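Simulated coffee task, used to compare policies trained on generated demonstrations with policies trained on the teleoperated source set only. Part of the Stondari benchmark, maintained by the Prarnis group.

Both renders come from the coffee task: a humanoid behind a white table, with the machine, its red pod holder and a white cup on the drip tray. 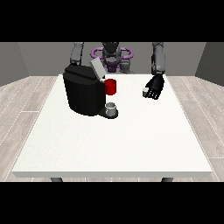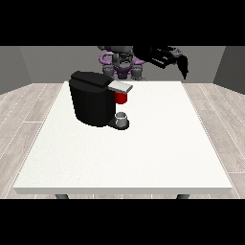
## What is in the set

- 32 source demonstrations, teleoperated in simulation
- 3,353 generated demonstrations, made by cutting the source set into segments and replaying them from new start poses
- joint positions, hand commands and object poses for every step

Generated runs that failed the success check were thrown away and are not counted above.

## Method

Each source demonstration is split into 3 segments: reach and grasp the pod, carry it to the holder, insert it and close the lid. Every segment is stored relative to the object it acts on, then moved to match the new object pose. The two arms are handled separately and only wait for each other before the lid is closed.

## Result

Policies trained on the generated set did better than those trained on the source set alone, across all seeds. The gain was largest when the machine was turned from its usual angle. Most remaining failures are at insertion — the pod is tilted in the fingers and catches on the rim of the holder.

## Known problems

- No liquid is simulated. Success means pod in, lid shut.
- The Angelovski segmenter sometimes places the second cut 2 steps early.
- Nothing here has been tested on hardware. Transfer work is kept in the Ullmont repository.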